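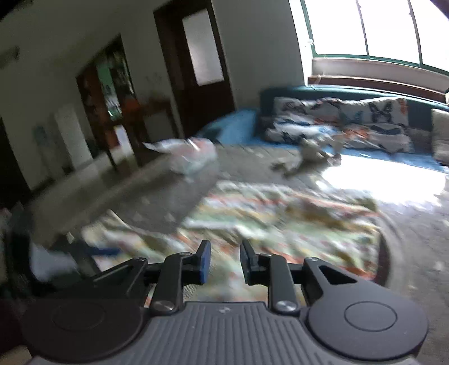 Living room floor, blanket down in front of the sofa

**Getting bits out of a grey carpet and off a floor blanket**

Posted by Skastum, 1/1/24

We keep a patterned blanket on the living room carpet, and the carpet is grey, so every crumb shows. When the sun comes in at the right-hand side it looks worse. I vacuum twice a week and there are still small bits all over it the next day. I think the blanket is dropping them back when I pick it up to move it.

Two things I'd like to know. Should I do the blanket or the carpet first? And is it worth buying a carpet rake? The one I looked at was 59 cm wide and I'm not sure it would go between the sofa and the low table. The carpet was fitted in May and I don't want to pull it about.

**Clakano**

Blanket first. Pick up any toys and bags, then fold the four corners of the blanket into the middle so the crumbs stay inside, and carry it out like a parcel. Shake it outdoors. If you drag it or roll it up loosely you tip everything onto the pile, and then you are vacuuming the same crumbs again.

Then do the carpet slowly in one direction and again across it. Most people go too fast. Do the strip along the front of the sofa with the narrow nozzle, as the wide head won't get right up to the edge. Leave the blanket off until you have finished the whole floor.

I'd skip the rake on a carpet that new. A rubber-bladed window squeegee does much the same job — short pulls towards you, light pressure — and it fits in small gaps. Try it in a corner first in case it lifts fibres. Some fluff is normal in the first months.

Check the label before you wash the blanket. Mine goes in at 30 and comes out fine, but a heavy one may need a bigger drum than you have at home.

**Wei**

Empty the vacuum and wash the filter. Mine was picking up hardly anything and that was all it was.

**Nonano**

Agree with the above about the corners. We gave up and moved our blanket to the bedroom. Cushions drop bits too, so do the sofa before the floor.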